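Stitgate workshop notebook
19 March 2021

Bench tidy and belt repairs, carried on from the last page. I finally got the belt pile out of the bottom drawer and I'm so glad I did, because there's some lovely old leather in there that deserves a second go. Kettle's been on twice already. The teal bench has the best light in the place in the morning (comes in hard from the left, hard enough to wash the colour out of things) and I wanted to get the sorting done while it lasted.

First job was the grooves in the white channels. They've collected grime and crumbs of who knows what, and every time I lean a strap near them I end up wiping the strap. Stiff brush first, then a damp rag, then the brush again. Same treatment for the slotted strip next to them. The wall behind can wait, cobwebby or otherwise.
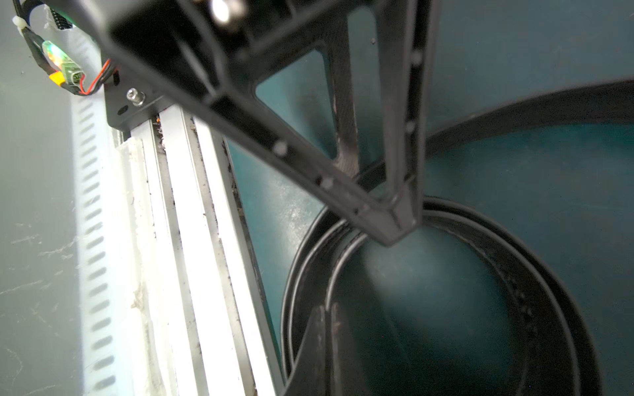

Bhavana Poojary
Leather and repairs bench, Stitgate

The round black thing is staying within reach, by the way. I've been dropping offcuts and buckles into whatever was handy for months and losing half of them, so from now on small bits go in something round with a proper rim. Please don't put thread in with them! It catches on the buckle tongues and you'll be swearing at it all arvo.

On to the belts. The black one is my favourite of the lot. Stitched close to both edges, matte, scuffed in the way good leather gets scuffed, and still plenty of body in it. I let it sit in big loose loops before doing anything, which is how Miyuki Kuroda taught me to get a feel for a strap: you leave it alone and see how it wants to lie. A belt that's dried out tends to kink. One with some life left makes nice fat curves, and I was chuffed with the curves on this one.

There's a short run of stitching where the leather looks a bit frayed or lifted. I went over the rest of the edge with a fingernail and couldn't find anything else to worry about. Plan is to pick out only the stitches that need it, glue the lift down, clamp it overnight between two scraps of veg tan and restitch through the old holes. New holes would weaken it right where it bends. Pale thread to match. I think the Yokoyama spool is close enough in colour, but I'll check it in daylight against the belt before I commit.

Conditioner: thin coat, back of the strap first. I was heavy-handed with the Skokon balm last May and the brown belt stayed tacky for ages, so a thin coat and then WAIT. Buff with the old flannel.

Mug needs to go back to the sink. It's the ribbed grey one, speckled on the rim, and it's a cracker of a mug, but I don't want tea anywhere near undyed edges. 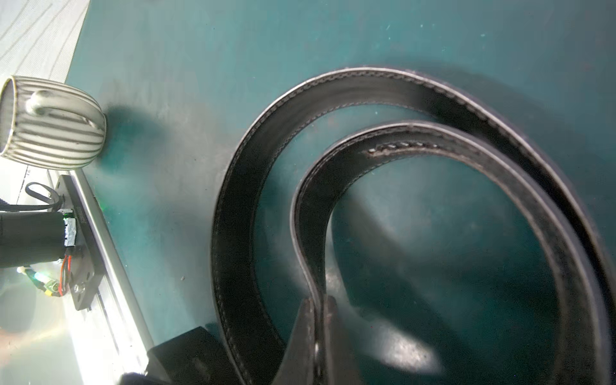
Takumi Oda reckons I should leave the scuffs alone completely and just fix the stitching, on the grounds that a black belt with every mark filled in ends up looking like plastic. He'd also skip the edge paint and burnish with a bit of beeswax and canvas.

I'm nearly talked round. Beeswax it is, at least on the first half, and if the burnish comes up the way I'm hoping I'll do the lot. Edge paint stays in the cupboard.

To get before next session: harness needles (the fine ones), contact glue, more canvas scraps. Sadao, if you've still got my stitching awl, could you leave it on the bench? No rush, but I'm itching to get started on this one.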